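# Grutstead, 14 hours in

I finally bought Grutstead in the summer sale after two years of people telling me it would change my mind about survival games. It has not changed my mind about survival games.

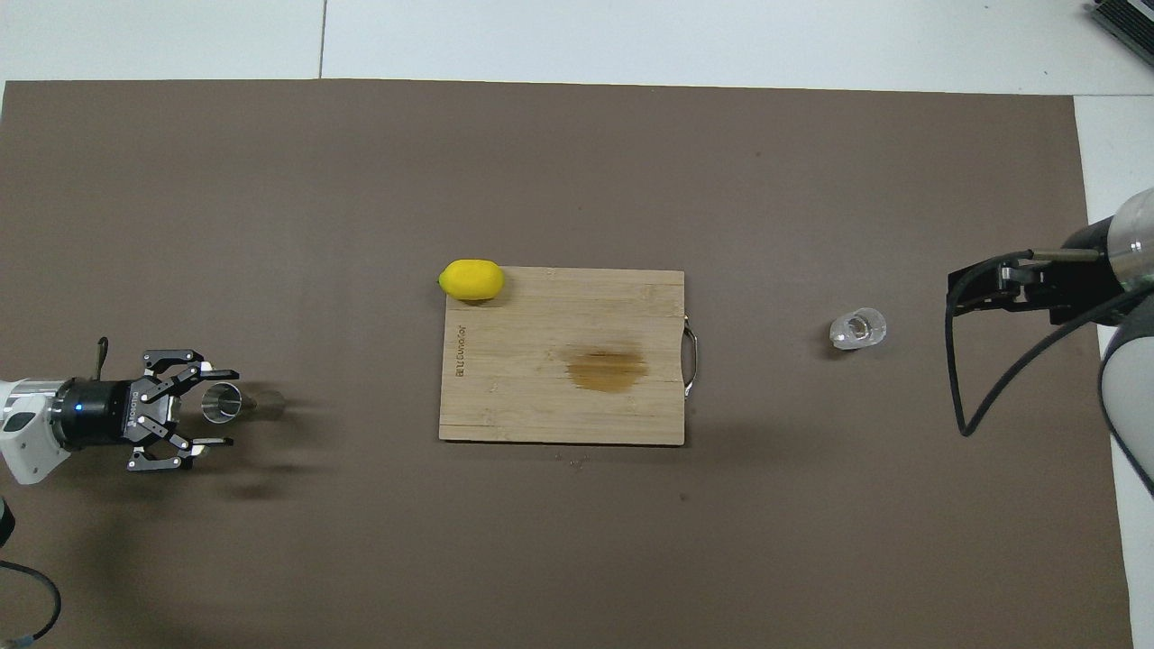

The pitch is good, I'll give it that. You inherit a failing ferry on a cold river, and you keep it running through one winter. January is the final chapter, and everyone on the forums talks about January like they went through a war. So I put up with a lot of early chopping and hauling because I wanted to see what the fuss was.

What I got was a hunger meter. It drains while you talk to people. It drains while you read letters, and the letters are the best thing in the game. There's a long one from the old ferry owner that I had to close halfway through so I could go boil turnips. Who tested that?

My friend Maëlys Delaunay swears the pressure is the point. She has 180 hours in it and plays with the map turned off, so I don't think we're looking for the same things. She told me to push on to Clerkavley, the second town, where it "opens up." I pushed on. Clerkavley has a bigger market and a second hunger meter, for the mule.

Some of it works. The river sounds great with headphones on. Steering the ferry in fog is tense in a way I didn't expect, and I lost a full load of salt on a sandbar and yelled loud enough to bother the neighbors. Rolland, the customs man, is funny and well acted, and he's the only character who seems to remember what you said to him last time. I'd play a whole game about lying to Rolland.

But then you dock, and it's back to crafting rope. The box says 700 items. I have made rope, better rope, and wet rope. Wet rope is worse than rope and takes up its own inventory slot.

The big patch was supposed to fix the inventory. The notes say stacking was "reworked," and as far as I can tell this means the menu is now gray. Sorting by weight still puts the anvil under A and everything else wherever it likes. I also had two crashes on autosave, both in the marsh, and one of them ate most of an evening. I've seen people say that's rare. Twice in one marsh doesn't feel rare to me.

I do want to know what happens with the sister, and whether the toll debt (2000 crowns, at a rate I can't find written down anywhere) can be paid off or if it's just there to scare you. My guess is scare. I'll give it one more weekend with the hunger setting on low, which Maëlys says is cheating.

If I make it to January I'll write that up. If I don't, I've still got Kevetti sitting there unplayed, and I hear the first hour is mostly menus.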